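3.2 Breakfast as a test bed

We wanted Nudik, our grasping policy, to face the sort of kit you'd find in an ordinary kitchen, so the Ketitdale bench got a mint-green breakfast appliance with shiny metal parts. Shiny parts are a pain for wrist cameras. We kept the wrist view anyway — it's the only one that gets properly close.
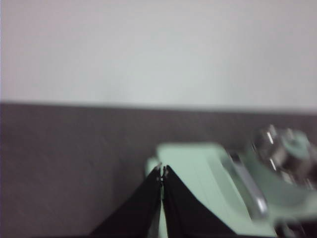

Why not just use depth sensing? Depth readings went patchy on polished metal in our early trials, and colour images gave us steadier results.

I also wanted a side view, mostly so the policy could tell the grill lid from the saucepan with its glass lid before planning a reach. Both are the same green, and Nikzad, our older baseline, mixed them up a lot. Adding the fixed camera cut wrong-target reaches from 14 to 7 in 40 trials.

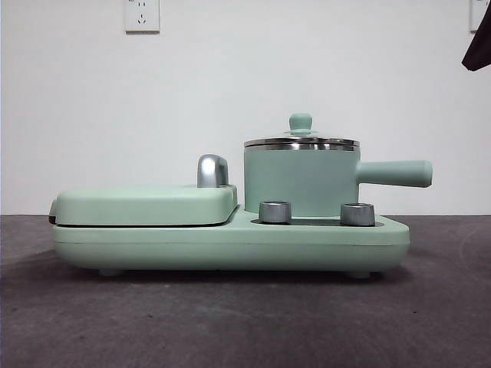 3.3 Bread in a round container

Bread was the fun bit! It's lumpy, it squashes, and in a dark, glossy container the glare can be brighter than anything on the crust. We gave Arusetti, our grip-width module, up to 20 wrist images per attempt and let it pick its own finger spacing (I'd been setting this by hand, badly).

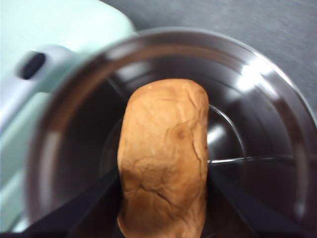
Figure 3. Wrist view of the loaf in the dark round container, with a gripper finger on either side.

We scored a grasp as good only if the loaf came out whole.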